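Home Explore Notifications Lists Profile

Anil Poduval
Thread

1/ A few people asked what I do all day now that the packing side at Skorwood has gone over to machines. I've been meaning to write it down, so this is a thread. I worked the line there before the change and I still work there.

2/ Before: a long table, bins behind you, an order sheet clipped in front. You picked snacks for gift trays by hand. Crackers, cookies, small bags, whatever the sheet said. You got fast at it and your wrists told you so by Thursday.

3/ Now there are 2 automated cells on the floor. They pick from shallow bins and load trays. They do well with boxes and anything that keeps its shape. Bags are harder. A bag changes every time you touch it.

4/ That's where my job went. I'm on what the company calls the demonstration team. We handle products with a hand-held gripper that records how we do it, and the recordings go to the people at Pirzada who train the arms.

5/ The gripper has two fingers. You open them, bring them in on either side of the item, close, lift, place. Your own hands would do it in one movement and you have to stop them from doing that. It took me 3 weeks to quit reaching in with my fingers.

6/ Some of the recording is done away from the plant. They want different rooms, different light, different things lying around. So you may do a run on a kitchen counter one day and on a bed the next, with a tray and a pile of snacks.

7/ Pay. Everybody asks. I'm on the same rate as before, plus a small amount for off-site days. Sudheer Iyer negotiated that for us and it took him most of the winter. It's in writing, but it runs out in April and then we talk again.

8/ Not all of us moved over. There were 30 packers on my shift. Some went to receiving, some to the night crew at the Hatolside warehouse, and a few took the payout. Nobody was walked out the door, but a couple of people who left would have stayed if the new hours had worked with their kids' school.

9/ Calum Jardine runs the cells now. He was a packer too. He spends a lot of his shift clearing jams and wiping down suction cups - less lifting, more walking. He says he misses talking to people. You can't hear much over the compressors at that end.

10/ What changed for the better: my shoulders. No more standing in one place for a full shift. Fewer 5 a.m. starts. And when something gets dropped, there's no supervisor standing over you with a count.

11/ What changed for the worse: the count is still there, it just moved. The target on a full day is 356 good recordings. If the tracking drops out, that one doesn't count, and you do it again. On a bad day you can work until the end of your shift and still be short.

12/ Also the work is quiet. On the line you had music and an argument going. With the gripper it's you and a pile of cookies.

13/ Question I get: "Aren't you training your own replacement?" Partly, yes. The picking I used to do is mostly gone already. When the arms get better at bags there will be less for the hand packers who are left. I know them and they know what I do. We've talked about it at lunch and it's not always a comfortable talk.

14/ Hussam Aoun, who is still on the hand table, asked management for a plain schedule of which products move to the cells and when. I think he's right. People can plan around bad news if they get it early. So far we've had one sheet of paper with no dates on it.

15/ Things I'd ask for if your workplace is about to do this: get the pay rate for the new jobs in writing before the machines arrive. Ask who fixes them on nights. Ask whether the recordings have your voice in them. Ours did at first, and we got that turned off.

16/ Ask for training that carries over, too. Some of us got a basic maintenance course through Biltunora. It covers sensors, air lines and lockout, and you keep the certificate if you leave. I start the second part after the holidays.

17/ Somebody wanted to know if the arms are any good. On boxes, yes, better than me by the end of a shift. On soft bags they squeeze too hard or slide off. The round cracker packs roll. Flat wrappers they mostly leave behind, and one of us goes in and gets them.

18/ I'll answer questions when I'm off shift. Please don't ask me for product names or customers, I can't give those out.

Related posts
Anil Subramaniam: Night crew at Hatolside, one year in
Calum Jardine: What a jam looks like at 2 a.m.
Sudheer Iyer: Notes on getting a rate in writing
Hussam Aoun: Still on the hand table

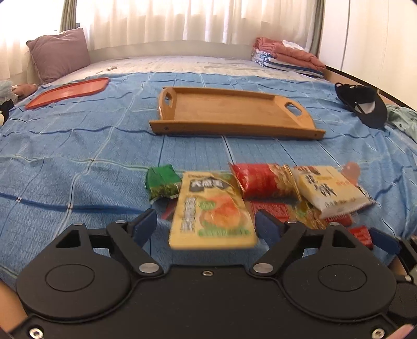
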